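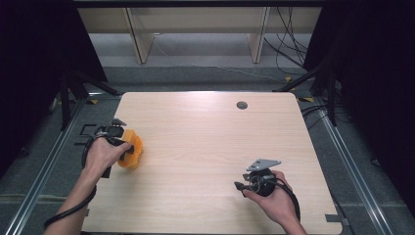 Vista desde la cámara de cabeza, con las dos pinzas de mano sobre la mesa.

La trayectoria de las pinzas salta cuando me acerco a la mesa (Stamora + Wamero)

Abbas Amini
Publicado en: Percepción y seguimiento

Hola. Estoy grabando demostraciones con dos pinzas de mano, una en cada mano, cada una con su cámara. Además llevo una cámara en la cabeza. Grabo con Wamero y después paso los vídeos de las pinzas y los datos de la IMU por Stamora para sacar la trayectoria de 6 grados de libertad de cada una.

El problema es que la trayectoria sale bien mientras tengo las pinzas altas, y en cuanto bajo hacia el tablero la posición empieza a derivar. A veces deriva despacio y a veces pega un salto de golpe y ya no vuelve. Pasa con las dos pinzas, pero no en el mismo momento. En una toma de 1793 fotogramas, Stamora me marca como perdido el tramo entero en el que estoy cerca de la mesa, y cuando se relocaliza el eje Z aparece desplazado 11 mm respecto al principio.

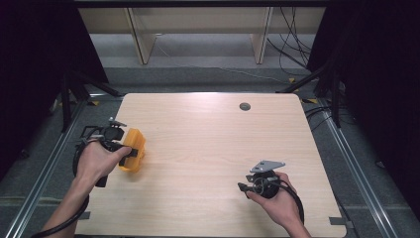

Las dos pinzas apuntando hacia el centro del tablero, en la zona donde se pierde el seguimiento.

Lo que he probado hasta ahora:

He subido el número máximo de puntos por fotograma. Mejora algo en la parte alta del recorrido y nada en la baja.
He bajado el umbral del detector de esquinas. Salen más puntos, pero la trayectoria tiembla más que antes.
He repetido la calibración intrínseca de las dos cámaras. El error de reproyección es bueno.
He movido las manos más despacio. Tarda más en perderse, pero se pierde.

Con la misma configuración, en un banco de trabajo lleno de herramientas, no me ha fallado. Mi duda es si hay algún parámetro de Stamora pensado para esto o si tengo que cambiar la forma de grabar. Preferiría no llenar la mesa de marcadores, porque los vídeos son luego la entrada de la política y no quiero que aprenda a mirar los marcadores.

Añado lo que ve la cámara de la pinza con los dedos abiertos, que es la postura en la que empieza casi siempre el fallo:
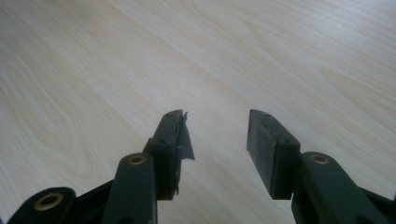
Grabo a 50 fps y la exposición está en automático. La máscara que uso para excluir los dedos la dibujé con la pinza cerrada y es la misma para todas las tomas. Si hace falta subo el archivo de configuración.

Gracias.

Gebhard Holzer
Respuesta aceptada

Veo dos causas y seguramente se están sumando.

La primera es la máscara. Si la dibujaste con la pinza cerrada, al abrirla los dedos se salen de la zona excluida. Los dedos tienen bordes muy marcados, agujeros de tornillo y casquillos con borde dorado, y todo eso da puntos de mucho contraste. La veta de la madera da puntos flojos y alargados. El detector se queda con los fuertes, que son los que se mueven solidarios con la cámara, y el estimador concluye que estás quieto cuando estás bajando. Eso explica también que al bajar el umbral fuera a peor: los puntos nuevos que entran son de veta y se deslizan a lo largo de la línea.

En tu imagen el recubrimiento del dedo izquierdo está despegado y deshilachado. Deja margen en la máscara por ese lado o cámbialo antes de seguir, porque ese trozo sobresale de la punta y el borde irregular también puede dar puntos.

La segunda es que, cerca del tablero, la cámara no ve otra cosa que el tablero. Un plano único con poca textura es un caso malo para cualquier método de puntos. La IMU lo sostiene un rato y luego deriva.

Yo haría esto, en este orden:

1. Graba una toma corta abriendo y cerrando la pinza del todo, sin mover la muñeca. Saca la unión de todas las posiciones de los dedos y usa eso como máscara, dilatada 24 píxeles.
2. Vuelve a procesar la misma toma que te falla, sin tocar nada más. Apunta en qué fotograma se pierde.
3. Haz primero una pasada de mapa: mueve la pinza alta por toda la zona, mirando también los perfiles de aluminio, los soportes negros y la estantería del fondo. Guarda el mapa y procesa las demostraciones en modo localización contra ese mapa. Sin esto, cada toma construye su propio mapa y ni siquiera comparten origen.
4. Fija la exposición. En tus dos vistas de cabeza hay un reflejo claro sobre el tablero y, con la exposición automática, el contraste de la veta te va a cambiar según por dónde pases.

El umbral del detector devuélvelo al valor de fábrica antes de empezar. Y no mezcles los pasos 1 y 3 en la misma prueba, o no sabrás cuál de los dos te arregló qué.

furkico
A mí me pasaba igual y lo solucioné poniendo un mantel estampado. Tracking perfecto.

Abbas Amini
Gracias, Gebhard. He hecho los pasos 1 y 2. Con la máscara nueva la pinza derecha ya no se pierde en esa toma. La izquierda sí, pero bastante más tarde, y no salta, solo deriva. Esta tarde hago la pasada de mapa.

furkico, lo del mantel no me sirve, la mesa tiene que quedar como está.

Una cosa más: al procesar contra un mapa guardado, ¿las dos pinzas pueden usar el mismo o hace falta uno por cámara?

Gebhard Holzer
El mismo, siempre que las dos cámaras sean del mismo modelo y cada una cargue sus propios parámetros intrínsecos. Así las dos trayectorias te salen en el mismo sistema de referencia y no tienes que alinearlas después. Haz la pasada de mapa con una sola pinza y deja la otra fuera de la vista, que si no acaba metida en el mapa.

Lo que queda en la izquierda puede ser el desfase entre la IMU y el vídeo. Compruébalo por separado en cada pinza, no copies el valor de una a otra. En Wamero está en la sección de sensores de cada dispositivo, y si pone cero es que no se ha estimado.

Abbas Amini
Ponía cero en la izquierda. Lo estimo y vuelvo a procesar las tomas de junio con el mapa nuevo.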